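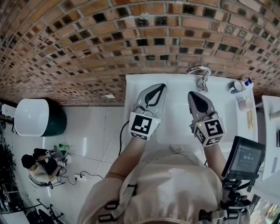

Warnura Hand-Held Gripper Kit: Bathroom and Kitchen Sink Notes

Filed under: Wet Areas, Tools
Notes by Anjani Rahman

The Warnura kit from Vellau is sold for recording household chores as training data for robot arms. The operator wears a harness and does the chore with a gripper in each hand. The single-operator kit costs $2,357. The two-operator kit costs $3,202 and is the one reviewed on this page. Software is a separate license.

Setup takes longer than the manual suggests, mostly on account of the cables. The tips below apply to work at a sink. For laundry and shelving, see the separate pages.

Before you start

Clear the counter on the side of your stronger hand. Mugs, bottles and anything long and thin get knocked over by the tag cube before the fingers reach them. The cube sticks out farther than your own wrist does, and you will misjudge it for the first day.

Put the power strip on dry floor, well back from the basin. Run the gripper cables over the counter edge and down. Do not let them cross the bowl. If a second person is working low, at floor level, lay their cable on the opposite side from where they will turn.

Fit the harness over a close-fitting top. Tighten the shoulder straps first, then the chest. A loose harness lets the display arm sag, and you end up bending your neck to read the timer.

At the sink

Set the water before you pick up the grippers. A lever faucet can be pushed with the side of a finger pad, but fine adjustment is poor. Round knobs are not practical.

Grip a sponge across its short side. Held lengthwise it folds and slips out from between the pads. A cloth is easier if you bunch it first.

Hold the grippers above the rim when you are not using them. The kit is not rated for immersion. Splashes on the fingers are acceptable; splashes on the cube are not.

Check the indicator on each cube before every take. On our kit, green means the gripper is connected. Rigoberto Tamayo lost a full morning of basin work to a plug that had backed out a little at the strip.

Keep takes short. We stop at three minutes for scrubbing. After that the forearm tires and the strokes get sloppy, and the recording is not worth keeping.

Cleaning the kit

Wipe the pads with a damp cloth and mild soap. Bleach products turned one pair tacky. Soap film on the tags causes tracking dropouts, so dry them with a lint-free cloth. Leave the harness buckles open to air overnight.

Complaints

The manual is 13 pages and covers wet rooms in one paragraph. The cables are too short for a deep counter. Spare pads ship only in full sets. Vellau answered our email about this in June and said single pads were under consideration.

The Mosside harness fits the same display arm and has wider straps. We have not tried it with two operators.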